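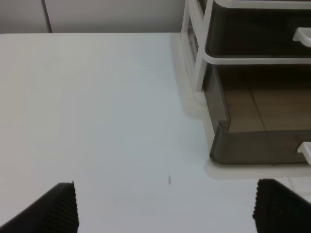

How a Bill Gets Its Second Chance: Following a Local Transport Bylaw Through Council

Civics project report, final version

When our group picked the Hukunside bus shelter bylaw as our topic, I think most of us expected a fairly quick job. You read the bylaw, you find out who voted for it, you write it up. We were very wrong about that, and I'm rather glad we were, because the long way round was much more fun!

The bylaw first came to council in January and was sent back after one evening of debate. It asked for 20 new shelters, mostly along the Barredo road, and the trouble was over who would look after them once they were built.

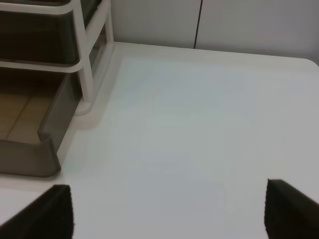
By Helmi Vainio, with Onni Heinonen and Hertta Peltonen
Supervising teacher: Venla Rissanen

Our main source was the public record, which the council office kindly let us read at the front counter (they even found us chairs). We also went through the petition that came in after the first vote. It carried 819 signatures, short of the 1000 the organisers had hoped for, but council still agreed to hear the matter again.

Onni and I sat through the second reading from the public gallery. It ran well past supper. Councillor Helmi Rautiainen, who shares my first name and was very nice about it, spoke to us afterwards for longer than she needed to. She told us the wording on upkeep had been changed in 2 places, and that those changes brought several of her colleagues around. Hertta then compared both versions line by line, and her table is in the appendix.

What surprised me most was how much of the work happens before anyone votes. The revised bylaw passed, though the Barredo shelters will be built last, and there is still some grumbling about that on the east side of town.

If we did the project over, we would book our interviews earlier. We never did manage to reach the bus company, and that part of the report is thinner than we'd like.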